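宗教人类学导论 第六讲讲义
朝圣叙事与"应验":我们凭什么相信?

课前须知

上一讲留下的问题还没有答完:一个人去了圣地,回来说生活变了,研究者该拿这句话怎么办。有同学在作业里写"信则灵",这四个字等于什么也没解释,请不要再写。也有同学写"都是心理作用",毛病一样,只是口气换了。本讲用普利维特代尔(Plivitdale)的材料来练习,阅读材料请在课前看完,尤其是玛丽安·博罗什(Mariann Boros)的田野笔记前两章。

一、材料的来历

普利维特代尔是一处山谷里的墓地,葬着一位十八世纪的隐修者。每年十一月有一次集体守夜,平时也有人零散地去。教区登记簿上,一季记下2,000人次,当地小册子便写成"两千名信徒蒙恩而归"。请注意这中间跳了几步:登记的是人次,写出来成了人;登记的是到访,写出来成了蒙恩。同一个人早晚各去一回,簿子上就是两行。

墓旁有一本留言册,博罗什抄录了612条。这批材料常被引用,引用者多半没有问过几件事:谁会在册子上留言?失望的人会不会专门走回来写一句"没有用"?册子由谁保管,有没有撕过页?博罗什自己在脚注里承认,装订线处有缺页的痕迹,她没有弄清原因。这条脚注比正文里许多段落都有价值。

二、叙事的套路

读这些留言,会碰到一种相当固定的写法。出发前有难处,路上出岔子(车坏了、证件丢了、同伴病倒),到了墓前忽然安静,回家之后事情有了转机。特纳夫妇谈朝圣时讲过阈限和共融,这两个概念拿来套很顺手,顺手到应当起疑心。路上的岔子在旅行里本来就常见,去海边度假也会丢行李,只是度假的人不会把丢行李讲成考验。

所以第一个问题是,困难是在发生的时候就被当成考验,还是讲述的时候才变成考验。博罗什对21位受访者做过两次访谈,一次在途中,一次在返家以后。途中那次,大多数人抱怨的是床铺、饭菜和领队的脾气;返家以后,同一批事情有了意义。我不认为后一次是在撒谎。记忆本来就要整理,宗教共同体又提供了现成的整理方式。但是谁若只引用后一次访谈,就是在替受访者的教会写宣传。

三、应验的计算

许愿求子的人,日后有孩子的,写信来还愿;没有的,不写。求职、求医、求婚姻都是如此。这是最普通的选择偏差,统计课上讲过,一到宗教材料面前却常被忘掉,仿佛追问比例是失礼的事。

反过来也要防备另一种偷懒。有人以为指出偏差,研究就做完了。可是信徒自己未必不知道有人求而不得。博罗什记下一位从梅斯特科姆(Mestcombe)来的妇人,连续去了七年,所求的事一件未成,第八年照去。问她为什么,她答:"那是我该去的地方。"把应验当作朝圣的全部动机,在她这里说不通。讨论课上请说明:她的话算解释,还是算拒绝解释?

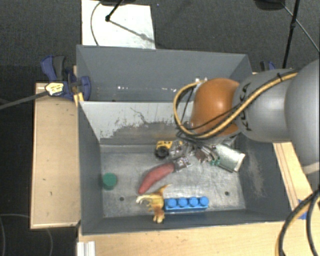 四、组织者的位置

朝圣很少是一个人和一座坟的事。中间有旅行社、领队、翻译、旅馆,还有募款的基金会。阿克内斯(Arkness)一带的团大多由帕拉尼亚潘(Palaniappan)旅行社承办,行程单上写着"灵性陪伴",价目另列。我对这四个字持保留态度,也提醒各位不要一看见价目就断定是骗局。中世纪的朝圣路上同样有人卖徽章、卖铺位,虔诚与买卖一向挨得很近。

值得查的是领队怎么说话。守夜之前,领队会告诉众人"今晚你可能会有感觉"。第二天早上再问,果然许多人有感觉。这种材料能用来研究暗示、群体情绪和宗教语言的习得,拿来证明墓地本身有什么特别,就站不住。博罗什在这里写得含糊,我与她意见不同,课上会细讲。

五、写作要求

短文一篇,从留言册附录中任选两条,比较其叙事结构。引文须标页码。不得使用"神秘的力量""心灵的洗礼"一类说法,除非是引文。"迷信"一词同样慎用,用了就要交代是谁在什么场合这样称呼谁。

评分时我看三处:材料是谁留下的,有没有交代;受访者的话和作者的判断有没有分开;遇到解释不了的地方,是老实写明,还是用一句漂亮话盖过去。

交稿截止:3/1/22。迟交者请事先来信。

延伸阅读:留言册附录全文(系资料室可借,限馆内);博罗什田野笔记第四章,重点看她与领队争执的那一节,连同脚注一起读。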